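Small table, late breakfast

In June I moved to a smaller apartment, and with it came a smaller table. My old one was long enough for six people, and I had the bad habit to leave everything on it. Now I must think about each thing before I put it down.

I bought the table second hand in Arnier, from a shop called Declercq. It cost me 600 crowns and I carried it home by myself, which I do not recommend. The top is wood, very light in color, and it shows every crumb. At first this annoyed me. Now I wipe it more often than I ever wiped the old one, so maybe it is good for me.

My rule is simple. The toaster stays on the left, always, and I turn it a little toward the middle so I can reach the bread. Things I use for taste go to the back.

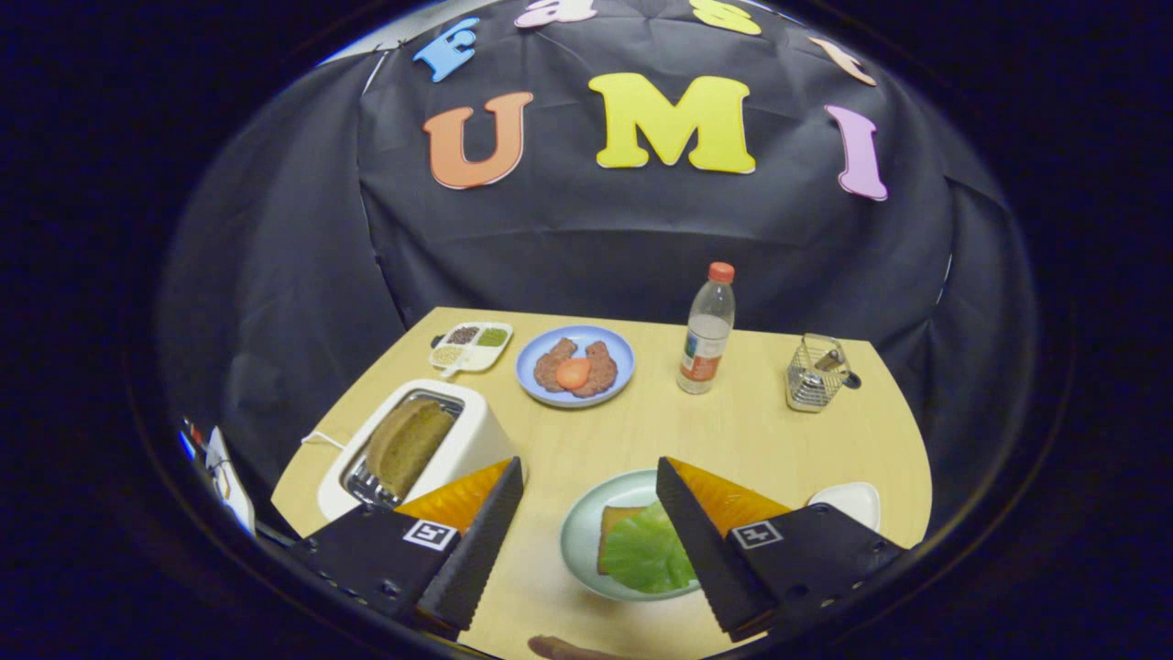 Bread in the toaster, patties on the blue plate, and the little tray in the back corner.

The tray with compartments is my favorite thing in the kitchen at this moment. Before, I had five jars with lids, and I was opening and closing them all the time while the food became cold. With the tray I can see everything at once. It is plastic and white, nothing special, but it takes almost no place.

I still do not know what to do about the small wire basket. I like its handle, but in the back corner it takes space I could give to a second plate. My neighbor from Mitton says to hang it on the wall. I tried one hook already and it fell down in the night with a terrible noise, so for now the basket stays on the table.

Next time I will write about the shelf over the sink, if I finish to paint it.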